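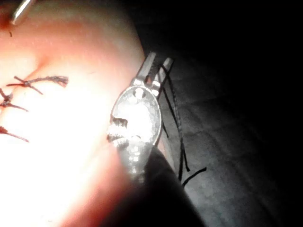 Three tied sutures on a synthetic skin pad.

Home | Articles | Random page | Log in

Surgeon's knot

The surgeon's knot is a reef knot with an extra twist in the first half. I learned it from my aunt, Lesia Tymoshchuk, who used it for fishing line and parcels long before I knew it had a medical name (she called it "the fat one"). That extra turn adds friction, so the first half stays put while you tie the second – very handy if you only have two hands!

Anglers join two lines with a cousin of it, also called the surgeon's knot, and I mix the two up constantly. Beaders love it for stretchy cord. I've made 32 bracelets this way and only lost one, at the bus station in Mirnmont, beads everywhere.

It does have its faults. It's bulkier than a plain reef knot, and in slippery line I like to add another throw on top. Illia Maksymiv, who edits the knot pages with me, thinks the article should cover shoelaces too, and I'm coming around – my winter boots have been tied with it since January.

See also: Reef knot, Granny knot, Fisherman's knot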